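The Quiet Trouble With the Bargain Bundle

Every October the music shops along Umham's main drag fill their windows with ukuleles. Most come in a bundle: instrument, padded bag, clip-on tuner, spare strings and a little book of chords. The Zinia pack is the one you'll see most this year, in six colours, and the sign says it's everything a beginner needs.

I have my doubts. I borrowed one for a month, along with a concert-sized Paju that costs more than twice as much and comes with nothing at all, and handed both to people who play for a living.

Birutė Grīnberga, who has taught primary school strings for 26 years, didn't get past the first fret of the Zinia. "The nut's cut too high," she said. "Press a C chord and it goes sharp. The kid thinks they're doing it wrong." She could fix it with a file in ten minutes, but a parent buying a gift won't know there's anything to fix.

The book is another sore point. It teaches 48 chords before it gets to a tune, and I can't think of anyone who learned that way.

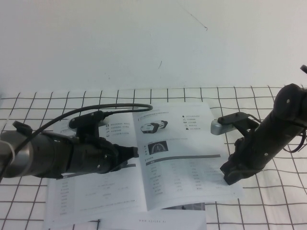 What the extras are worth

Take the bundle apart and the sums look thin. The tuner works, though mine lost the G string whenever a kettle was on. The bag is padded in the sense that there's something between the two layers of cloth. Kristaps Pärn, who repairs instruments at Sunmont, puts fresh strings on nearly every bundled uke that crosses his bench. He logged 693 repairs last year and reckons a proper setup would have saved most of the ukuleles a visit.

Mind you, the Paju isn't above criticism. Its finish was blotchy near the neck joint, and the maker's talk of "heirloom tone" is a bit rich for a laminate body. It did play in tune all the way up, and after a week I'd stopped reaching for the other one.

Maarja Laur, who runs a Thursday strum group, takes a softer view than I do. She's seen plenty of people start on a cheap bundle and stick with it. Fair enough - but she also keeps a set of nut files in her handbag.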